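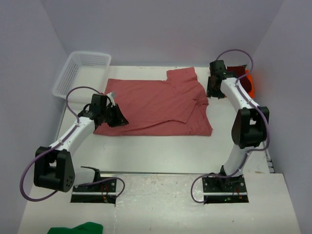
How long does it take to teach a robot to fold a cloth by hand? Longer than a week in my case, with 50 good folds as the first goal and a lot of bad ones I won't be keeping along the way.

May, a little after nine in the evening
Stepan Stelmakh

I promised myself I'd write this down before bed, even though my shoulders are asking me very sweetly to lie flat on the floor instead. It was a full day at Hulme and I think I finally have the feel of the controls, or at least the left hand does (the right one is still sulking).

Aslı Taşdemir sat beside me all morning and she is the most patient teacher I've had since my grandmother showed me how to roll dumplings. I kept steering the arms the way I'd move my own, quick and a bit sloppy, and she kept telling me to slow down and let the fingers arrive before I closed them. "Fold it like you're showing a child," she said, and after that it went so much better! I'd been hurrying through the very parts the machine most needs to see. You grab a corner, you lift, you carry it over, you set it down, and every little dither in the middle gets recorded along with the rest.

Cloth is such a funny thing to work with. I have been folding laundry my whole life and never once thought about how much I feel for the edge with my fingertips, and now I have no fingertips, only my eyes and two grippers that pinch. If I pick up two layers when I wanted one, I don't know it until the whole thing slides. The right side bunches up on me more than the left, and Aslı thinks I'm pulling toward myself without noticing. She's probably right. I do the same thing with bed sheets, and my wife has mentioned it.

By lunch I had 13 keepers, and by the time we shut down I had 26, so I am past the halfway mark and feeling rather pleased. Emodeck froze on me 2 times in the afternoon and I lost a really lovely fold to the second one, the best corner I'd made all day. I may have said a word. Aslı pretended to be reading her notes.

We had soup on the back steps and talked about Brirnport, where she grew up, and whether the Plundeo people will want shirts next. I hope they give us a while longer with the flat things. Sleeves frighten me.

Tomorrow I want to start with the right hand while I'm fresh, and lower the chair a little. Must also remember to bring back Aslı's soup container, which is sitting in my bag and starting to smell of leeks.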